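Automation Equipment Planner (full-time, Tellow)

Posted 29/07/2025
Location: Tellow plant, Building 2, with weekly travel to our Horia warehouse
Reports to: Operations Manager
Reference: 3948

Onel makes flat-pack shelving and ships it in cartons from two sites. We are adding robot cells to both sites over the next two budget years, and we need a person to plan what we buy, when we buy it and what it will cost to run. The job sits between engineering, purchasing and finance. You will not program robots. You will need to understand what the people who do program them are asking for, and turn that into a request that can be priced and approved.

The first project is already open. It covers carton handling and a two-arm assembly cell. Both are being worked out in simulation before we ask vendors for firm quotes, and you will use those models to check reach, floor space and fixture needs against the quotes that come in. 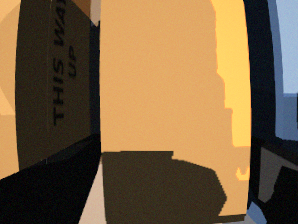 Cartons in the simulation model, one marked THIS WAY UP.

What you will do

Keep the equipment list for both sites. This includes arms, grippers, fixtures, guarding, spare parts and software licenses.

Write the purchase requests. Each one needs a scope, a price, a lead time, an installation plan and a five-year running cost. Requests over $200,000 also go to the owners for sign-off, and you will present those in person.

Get quotes from vendors and put them side by side on the same terms. Vendors leave different things out. Freight, rigging, training and electrical work are the usual gaps, and we want them found before the order is placed.

Plan floor space with the layout engineer. The Tellow hall has 596 square feet set aside for the assembly cell, and that number has to cover the platform, the service access and the operator side. Painted floor lines are included in the drawings and have to match the safety review.

Two-arm work needs its own attention in the budget. When both grippers hold opposite ends of one assembly, the spending is on more than a second arm.

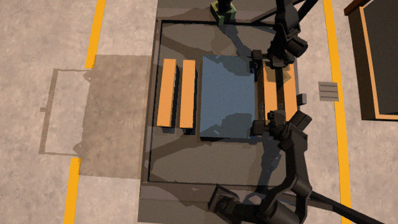

Cycle time, gripper fingers, part fixtures and the controls that keep the two arms in step all have separate lines in the plan, and you will own those lines. Expect to sit with the simulation team for an hour or two each week and ask what has changed. If a fixture gets bigger or a gripper is swapped for another type, the budget should show it by the next review.

What we are looking for

At least three years in equipment purchasing, manufacturing engineering, project cost control or similar work.

Experience taking one capital purchase or more from first quote to acceptance testing.

Good spreadsheet skills. Our budget file is large and other people depend on it.

Able to read a layout drawing and a vendor data sheet.

Experience with robot cells or packaging lines is helpful. We also use Bae, our in-house parts database, and will train you on it.

A degree is not required.

Hours and pay

40 hours a week, day shift. Salary depends on experience and will be discussed at the first interview. Health and dental coverage start on your first day. Mileage to Horia is paid.

How to apply

Send a resume and a one-page summary of an equipment purchase you planned or helped plan. Tell us what it cost against the original budget and what caused the difference. Remove customer names if you need to. Put reference 3948 on both documents and send them to Onel Hiring, Room 606, Tellow plant, or hand them in at the front desk.

The next full budget is due in May, and we would like the new planner to have a part in every section of it.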